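1/18
Went to the open day at Ballulel, the robot outfit in the old Bittencourt building out past the Drevum bus depot. Thread, with far more about lipstick than I expected to write in October or any other month.

2/18
Background for anyone new. I spent years doing stock in a drugstore, so I have opinions on shelves. My sister signed us up for this because the flyer said free coffee. The coffee was in an urn and tasted like the urn. Moving on.

3/18
You sign in, you get a sticker with your name on it, and you get a sheet of rules. Stay behind the yellow tape. No reaching over the tape. No handing things to the robot. A man in front of me asked if he could shake its hand and was pointed to line three.

4/18
The doors were at 2 and the talk was at 2, so half of us missed the beginning of the talk while writing on stickers. What I caught was Desmond Crenshaw, who runs the floor, saying that the backflipping stuff you see online is a different business and he wished it well.

5/18
His business is tidying. The project is called Weleo and the whole idea is arms that can pick up small things people leave lying on counters and put them where they go. He said "small things" with the expression of a man who has watched a lot of small things roll under a lot of cabinets.

6/18
So they build little pretend rooms. There was a kitchen corner, a desk, a laundry shelf, and then the one everybody crowded around, the vanity. Dark brown marble look with white veins, pink leopard print on the wall. Whoever picked that wall has a gift and should be given a bigger budget.

7/18
The job at the vanity: lip stuff goes in the white tray. Lipsticks, glosses, the gold ones, the black one, a whole family in pink fading to blue. You get the live view from the wrist of one arm on a big monitor, while the other arm hangs around over the tray looking like a manager. 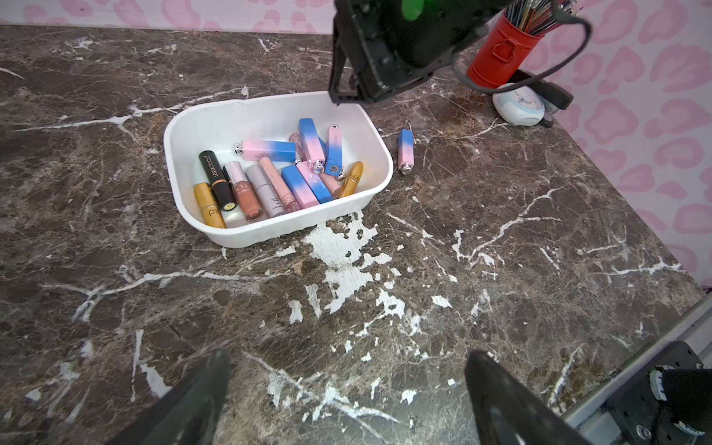

Page 2

8/18
See the pink-and-blue one standing by itself to the right of the tray? I got very attached to it. Kid next to me named it Gary. For the rest of the afternoon any tube outside the tray was Gary, including when there was more than one.

9/18
Also please respect the counter. There's a big chipped patch in front of the tray where the dark finish has come away and it's white underneath, and I asked Desmond if that was on purpose. He said a real bathroom counter has been through things too. I took that as a no.

10/18
What I didn't get until I stood there: lipstick is a mean object. It's small, it's often shiny, and it rolls. Stand one up and you can knock it over by breathing. I dropped plenty in my working life and I have fingertips. These arms have two black fingers each and that's the full set.

11/18
The fingers come in from the bottom of the picture on the monitor, so after a while your brain decides they're yours. My sister was leaning. I was leaning. A grown man in a fleece said "left, left, LEFT" to a machine that was not taking calls.
Different angle on the tray, with two strays out on the marble. I make that two Garys: 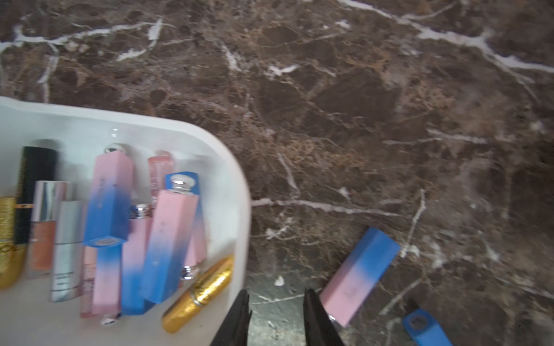
12/18
How they teach it. For most of these chores a person drives the arms first, over and over, and the software learns from the recordings. Desmond's rule is 450 good runs before he lets anybody call a chore "started." The vanity was past 900 when we visited. He didn't say how many bad runs. I asked. He refilled his coffee.

13/18
They let some of us drive. There's a pair of handles, you squeeze, and the arm squeezes. I was given a practice table with foam blocks, well away from the good lipstick, which I felt was a fair reading of me as a person.

14/18
Things I learned from driving:
– You have no feel at all. You squeeze until it looks squeezed.
– You will forget which hand is which arm.
– Going slow feels like giving up, and it's the only thing that works.
– Eight-year-olds are better at it than you and will say so.

15/18
Q&A was good, mostly. Somebody asked if it would take jobs. Desmond said that right now it would take your whole lunch break to clear your bathroom counter, and that he'd rather talk about people with bad hands or bad shoulders who can't do this for themselves. My mother had bad hands. I had been getting ready to be snippy and I put it away.

16/18
Somebody else asked why not just throw it all in a drawer. This is how I live and I felt seen. The answer was that you have to be able to find the gold one again, and that a pile is hard for a camera. Everything in there is lying across something else. Shiny caps are a pain as well – they pick up the light from everywhere and the edges go funny.

I could have told them about the gradient ones. Two nearly matching items side by side in one display and the customer will put both back wrong. I told them anyway. Desmond wrote it on the back of a rules sheet, which is more than my old district manager ever did.

17/18
Complaints, because I am who I am:
– One monitor for that many people. The tall got there early, as usual.
– No chairs. My knees would like a word with the events team.
– The laundry shelf was switched off for the whole visit with a sign on it saying SOON. Soon did not come.
– The gift table sold a mug and only a mug.
– I bought the mug.

18/18
They're doing another one in the spring and you sign up at the front desk or through the form on their site, which asked for my job title and would not accept "retired." I'm down as Other. Parking is behind the building, take the second entrance, the first one is for the depot and a bus driver will explain that to you at length.

Replies, since a few of you asked the same things:

Yes, kids are fine. There was a box of the foam blocks for them and they were using it before the adults had found the coffee.

No, it didn't do the whole counter by itself while we were there. They ran the arms with a driver at the vanity and did one short self-run at the kitchen corner, moving a sponge. It moved the sponge. People clapped for the sponge. I clapped for the sponge.

It's quieter than you'd think. More of a whir, and then a click when the fingers close. The urn was louder.

I don't know what's in the little red bucket thing at the back by the wall. Thin sticks in a bunch, could be brushes, could be pens. It wasn't part of the job that day and I got told off for leaning over the tape to look.

Yes, my sister had a nice time. She drove after me and got three foam blocks into the bin, and she has mentioned it at every meal. She'd like it known that she did it left-handed.

The mug holds less than it looks like it does.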